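Robot code of practice leaves housekeeping to the honor system

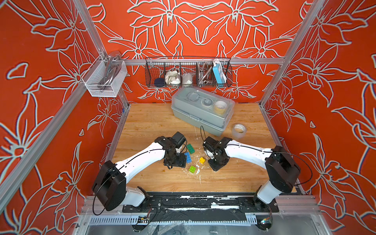
Two arms at a bench with toy bricks between the grippers. The code covers shared tables like this one.

Ultby's new code of practice for benchtop robots runs to 82 clauses, and 16 of them deal with paperwork. Clearing debris off the table gets one line, with no inspection behind it.

Sites pay $228 to register and then grade themselves. "You can pass without anyone looking at your bench," said Muireann Gallagher, a safety assessor. Ultby says it will review the code in April. It has not said who will do the checking.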